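Suspended ceiling

A suspended ceiling, also called a dropped ceiling or false ceiling, is a secondary ceiling hung below the structural floor or roof of a building. The space between the two is known as the plenum and commonly carries ducts, sprinkler pipes and cabling. Suspended ceilings are found mostly in offices, schools, shops and hospitals, and less often in houses, where they are largely confined to finished basements.

Construction

The usual form is a grid of light metal channels held up by wires fixed to the slab or joists above. Main runners are hung first and levelled, then cross tees are clipped between them. Panels are laid into the openings from below and rest on the flanges of the grid under their own weight. Wall angle is fastened around the perimeter to carry the cut panels at the edges.

Panels are made from mineral fibre, fibreglass, gypsum, metal or wood. Mineral fibre is the cheapest of the common types but sags in humid rooms and stains readily when a pipe leaks. Metal pans are easier to wash and are preferred in kitchens and some laboratories.

Concealed grid systems, in which the panel edges are slotted to hide the metal, were popular in older buildings. They are harder to open for maintenance, and a damaged panel often cannot be removed without disturbing its neighbours.

Acoustics

Porous panels absorb part of the sound that reaches them and shorten the reverberation time of a room. They do less to stop sound passing into the next room, particularly where the partition walls end at the grid and the plenum is shared. Extending the walls to the slab is the usual remedy — insulation laid over the panels is a cheaper one with more modest results.

Light and colour

Most suspended ceilings are white or off-white. A pale ceiling returns more of the light that falls on it, and fewer fixtures are needed for a given level at desk height. Dark ceilings are used in theatres and restaurants, often to make the services above an open grid less noticeable.
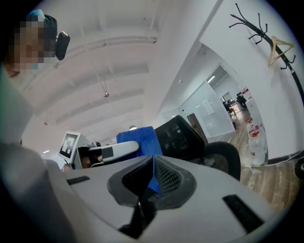 Ju-won Yeom has argued that the benefit of pale panels is overstated in rooms lit mainly by recessed fixtures, where little light reaches the ceiling directly, and that floor and wall colours deserve more attention than they get. Matěj Vlček took the opposite position in a reply the following September, noting that light reflected from desks and floors still reaches the panels.

Maintenance

Panels are lifted and tilted to reach the plenum. Repeated handling chips the edges, and replacements seldom match older panels that have yellowed. Painting is possible but can clog the pores and reduce absorption.

See also

Acoustic panel
Plenum space
Raised floor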